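Call for readers: Plelow community newsletter archive

Flornik Press is looking for up to 16 people to proofread scanned back numbers of the Plelow newsletter. The scans are now stored online, and the machine-read text is full of errors.
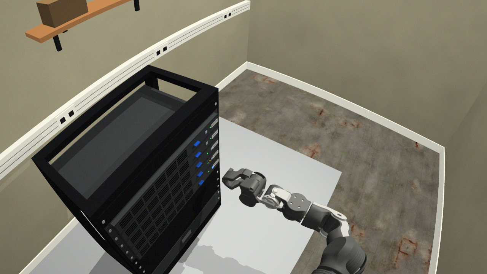 Server rack and robot arm,
seen from above

Each reader gets one batch of pages and a log-in. You compare the typed text with the scan and fix what is wrong. Old spellings stay as printed. You can work from home or at our Pronby office.
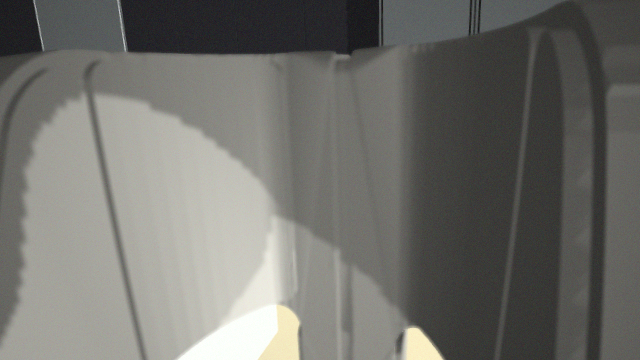

Gripper, close up

Pay is $1000 per finished batch, sent after the editor has checked it. You need good written English, a computer and a steady internet connection. Past proofreading work helps, and so does

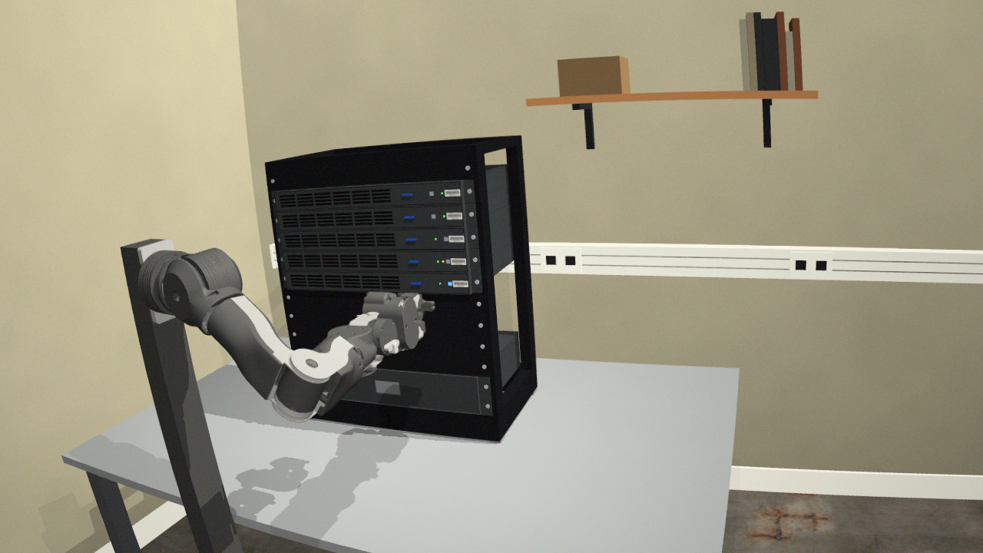 some knowledge of local family and street names. Work starts in June.

To apply, send a short letter and one page of corrected text to Flornik Press, Box 2212, Pronby. Letters must reach us by Thursday, October 31, 2019.

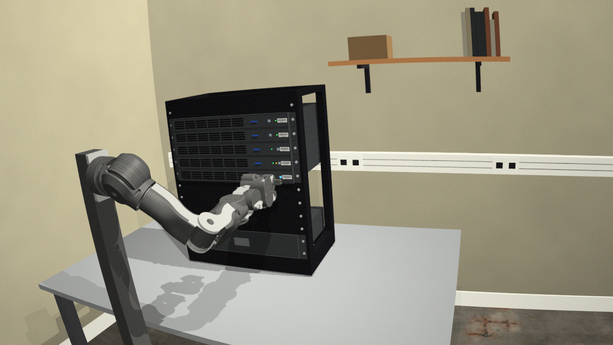

Robot arm at a server rack on a light gray table

Please do not send original newsletters with your letter.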